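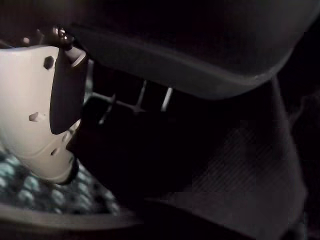
Wrist camera, gripper finger by the speckled teal fabric

Ticket: laundry robot, Skaturard service house
Opened by: Azlan Siregar, December 2021
Status: open, moved to low

First, the crew loves this thing! Before July our people did every washer load bent over, and now they get to sort and fold at a proper table. So please read this as a fan's bug report.

Problem: error 37 (grip timeout) comes up when the robot picks at dark cloth in low light. It quits after 2 tries and calls for a person.

Tried so far: restarted the arm controller, wiped the wrist lens, set the grip wait to 1000 ms. The longer wait helped a lot.

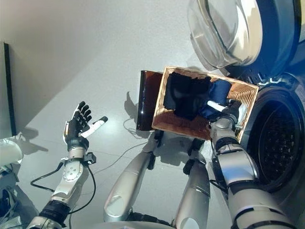

Head view, tray with dark laundry at the washer door

Tray handling at the washer gives us no errors at all. I ran 8 loads with the new setting and got the error on one, so we're close. The night shift at Merkmont wants the same change.

One more thing: can the call for help go to the folding table screen? The crew is over there now, and the old beeper still sounds by the washers.

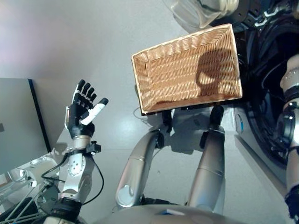

Slamet Osman replied: Yes, the screen alert can be switched on from the Forden panel under Notices. Let the folding crew pick the sound, they're the ones who'll hear it all day. Keep the wait at 1000 and send me the log from the load that failed.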